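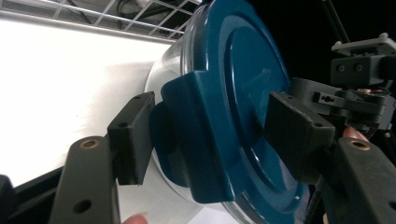
Nesby Robotics Software Gallery: Handheld Capture and the Hurnow Toolchain

The Nesby Centre develops software for two-handed manipulation. Its work covers the recording of human demonstrations, the estimation of gripper motion from camera images, the training of control policies and the checking of planned motion before it is sent to an arm. The gallery presents the capture stage and the parts of the Hurnow toolchain that depend on it. It is intended for partner institutions, prospective students and members of the public with an interest in the Centre's research.

Hurnow is maintained by the Software Group at the Rendport campus under the direction of Arnar Ravn. The toolchain is written as a set of small programs that read and write a common episode format. Each program can be run alone, and most of the Centre's projects use only some of them.

Recording and time alignment

An episode in Hurnow consists of the video from each gripper, the video from a head-level camera where one is used, and the finger opening of each gripper over time. The streams start at slightly different moments and their clocks drift. The alignment program estimates a fixed offset for each stream, then a slow correction across the length of the episode. Both values are stored beside the video, and the original time stamps are kept without change.

Operators are asked to open and close both grippers fully at the beginning of each episode. The alignment program looks for the closing motion in every view and uses it as a common event. Episodes in which the event cannot be found are placed in a separate folder for review by a member of the Software Group. Of the 1,049 episodes recorded for the current household objects set, 439 have passed through the full review so far. The remainder are available internally with a provisional label and are not used for reported results.

Finger state and contact

Contact between the fingers and an object is estimated from the gripper view. The estimator was first trained on matte objects of a single colour, and its results on clear plastic were poor. Food containers with snap-on lids were added to the set in January. A clear wall shows whatever lies behind it, and the outline found by the segmentation model tends to follow the background. A coloured lid gives the model a firmer boundary, and the current version tracks the lid and the body of a container as separate regions joined by a rigid link.

Glossy surfaces remain a source of error. A highlight on a curved lid moves as the camera moves, although it does not move with the surface, and feature points placed on it pull the motion estimate in the wrong direction. Hurnow now applies a mask to strong highlights before features are selected. The mask is deliberately generous. Losing good points from a bright region has had less effect on the estimate than keeping a few bad ones.

Finger opening is read from the image as well. The four brass rings on the linkage arms are detected as fixed points of the mechanism, and the opening is calculated from the distances between them. A reading is accepted when at least three rings are found. Where the fingers are nearly closed, the calculation is sensitive to small errors, and a second check on the gap at the fingertips is applied.

Gripper view: fingers nearly closed to the right of a glossy teal round object, with brass rings visible on the linkage arms and bright highlights on the curved plastic.
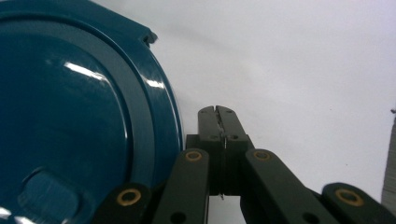

Motion estimation

The position of each gripper is recovered from its own camera by visual-inertial tracking. Plain surfaces are difficult for any method of this kind. When a gripper is held low over a pale board, few features are available and the tracker must rely on its inertial data for a second or more. Hurnow reports a confidence value for every frame, and training programs may reject or down-weight frames below a chosen threshold.

A separate program brings the paths of the left and right grippers into one coordinate system. Early versions solved for the relation between them once, at the start of an episode. The present version treats the relation as a quantity to be refined throughout, using any moment when both cameras see the same object. Two-handed tasks such as passing an item or holding a container steady have benefited most.

Planning with Pärn

Pärn is the motion planner used with Hurnow. It receives a proposed path for two grippers and returns a path that the target arms can follow, or a report that no such path was found. The planner checks joint limits, speed, and the distance between the two arms at every step. It makes small changes to timing before it makes any change to position – a person's hand path usually carries useful information about the task, while the exact speed often does not.

A human wrist can reach poses that an arm on a fixed base cannot. Pärn therefore runs over every reviewed episode in advance and marks the sections that are out of reach. The default search is limited to 1,000 samples for each section. Raising the limit has seldom changed the outcome, and the limit may be set in the project file. 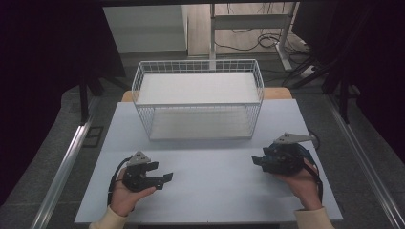

Workspace calibration in Hurnow begins with the plane of the work surface, and all positions in an episode are expressed relative to that plane. The head-level view is well suited to the purpose, as it can hold the surface and both grippers together. Objects with open sides call for further care. A white wire basket on a light board, for example, shows the board through its mesh and differs very little from it in colour, so the depth estimate may pass straight through the walls to the panel at the bottom. Pärn needs the walls to be present in its collision model if a finger is to reach over the rim safely. The perception program accordingly fits a closed box to the upper rim and passes the box to the planner, with the interior marked as free space from above only.

The same view is used to keep left and right in order. With black grippers in both hands and the fingers pointing in toward one another, the two can be confused when they meet over an object. The tracker assigns each gripper to a hand at the start of the episode and holds that assignment until both have left the view.

Review tools

Reviewers work in a browser-based viewer that plays all streams together and draws the estimated paths over them. A reviewer can accept an episode, reject it, or trim it at either end. Comments are attached to a moment in time and are exported with the episode. Typical review time is about 9 minutes for a two-handed episode, most of which is spent on the sections where tracking confidence is low.

The viewer also shows the output of Pärn. Sections that are out of reach are drawn in red along the timeline, and selecting one displays the joint or distance limit concerned. Reviewers are asked not to reject an episode on these grounds alone – a different arm or mounting height may bring the section within reach.

Access and enquiries

The episode format and the viewer are available to partner institutions under the Centre's standard research licence. Access to reviewed episodes is granted by project and requires a short written statement of intended use. Pärn is supplied as a compiled package; its source may be inspected on site at Rendport by arrangement.

Demonstrations of the toolchain are held on Thursday afternoons during teaching periods and can be booked through the Centre's front office. Technical enquiries should be addressed to the Software Group, attention Arnar Ravn, and should state the version of Hurnow in use.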